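4. 廃棄物台帳の初期設定

本章では、Kestero 環境記録システムの廃棄物台帳を事業所単位で使用できる状態にするまでの手順を示す。作業には管理者権限が必要である。排水測定値の登録は第5章、通知メールの文面変更は第7章を参照のこと。

4.1 事業所の登録

1. 管理画面の左メニューから「事業所」を開き、「新規追加」を選択する。
2. 事業所名、所在地、業種区分を入力する。業種区分は保存後に変更できない。
3. 「適用法令」欄で、該当する届出区分にチェックを入れる。複数選択可。
4. 環境担当者を1名以上指定する。担当者が未指定の場合、保存ボタンは有効にならない。
5. 「保存」を押す。事業所一覧に登録名が表示されることを確認する。

注記:旧版(Vusto)から移行する場合、事業所名は旧版と同じ表記にする。全角と半角の違いも別事業所として扱われる。
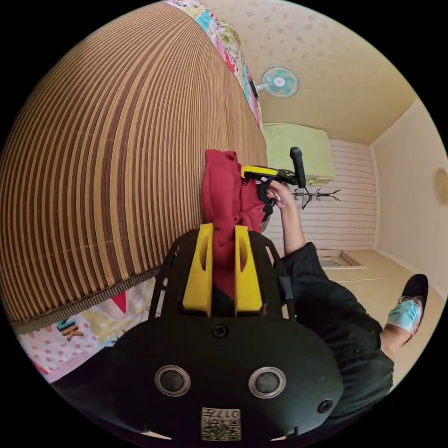

4.2 保管区画と上限量の設定

1. 事業所一覧から対象の事業所を開き、「保管区画」タブに移る。
2. 区画名を入力し、廃棄物の種類を一覧から選ぶ。廃油、廃酸、廃アルカリは区画を分けて登録する。
3. 上限量を入力する。単位は L または kg とし、同一区画内で混在させない。
4. 警告を出す比率を指定する。初期値は80%である。
5. 「区画を確定」を押す。

入力例:区画名「Altadside 第2倉庫 A」、種類「廃油」、上限量 200 L、警告比率 80%。この場合、登録量の合計が 160 L に達した時点で担当者に通知が送られる。

注意:上限量を空欄のまま確定すると、警告は一切送信されない。届出書に記載した数量を必ず入力すること。

4.3 過去記録の取り込み

1. 取り込み用の CSV 様式を「ツール」からダウンロードする。
2. 1行目の見出しは変更しない。列の順序も変更しない。
3. 文字コードを UTF-8 として保存し、「取り込み」画面でファイルを選択する。
4. 「検証のみ」にチェックを入れて実行し、エラー件数が 0 であることを確認する。
5. チェックを外して再度実行する。

1ファイルで取り込める行数は 2,668 行までとする。超過した場合はファイルを分割する。エラー 153 は日付列の形式不一致を示す。該当行の日付を「YYYY-MM-DD」に修正し、検証からやり直す。

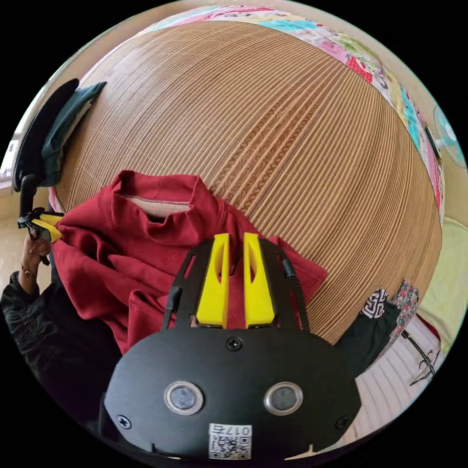 図4-2 QRコード付き識別ラベル(番号表示 017F)

4.4 識別ラベルの登録

1. 「ラベル」画面を開き、「範囲指定」または「個別指定」を選択する。
2. 番号を入力する。数字3桁のあとに英字を1文字付けることができる。
3. 割り当て先の区画または物品を選択する。
4. 携帯端末でコードを読み取り、画面上の番号と印字が一致することを確認する。
5. 「有効化」を押す。

注記:有効化したラベルの番号は再使用できない。破損時は「無効化」のうえ、新しい番号を割り当てる。

注意:ラベルは表面の油分を拭き取ってから貼付する。容器の法定表示に重ねて貼らないこと。
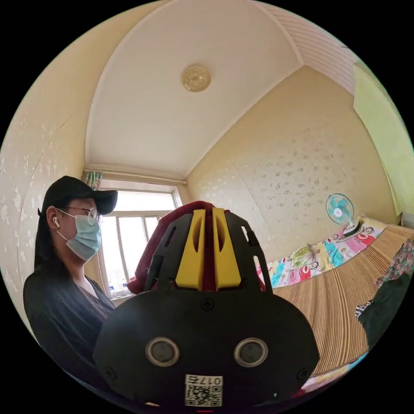

ラベルの印刷様式は「設定」の「印刷」で選択する。縦型様式では番号が上段、コードが下段に配置される。写真の白いラベルもこの並びで、017 で始まる番号の下に白黒のQRコードがある。横型様式を選ぶと番号はコードの右側に移る。様式を途中で変更しても、登録済みの番号には影響しない。

4.5 閲覧権限の割り当て

1. 「利用者」画面で対象者を選び、「権限」を開く。
2. 「閲覧」「入力」「承認」のいずれかを選択する。
3. 承認者は入力者と別の者を指定する。同一人物を指定した場合は保存できない。
4. 監査用の外部閲覧者には有効期限を設定する。期限を過ぎると自動的に閲覧不可となる。

設定例:入力者 Pallavi Singhal、承認者 Consuelo Zepeda、外部閲覧者 Sioned Prothero(期限 2月末)。

承認済みの記録を訂正するときは、承認者が「差し戻し」を行い、入力者が訂正理由を記入する。訂正前の値は履歴に残り、削除できない。履歴の出力方法は 6.3 を参照のこと。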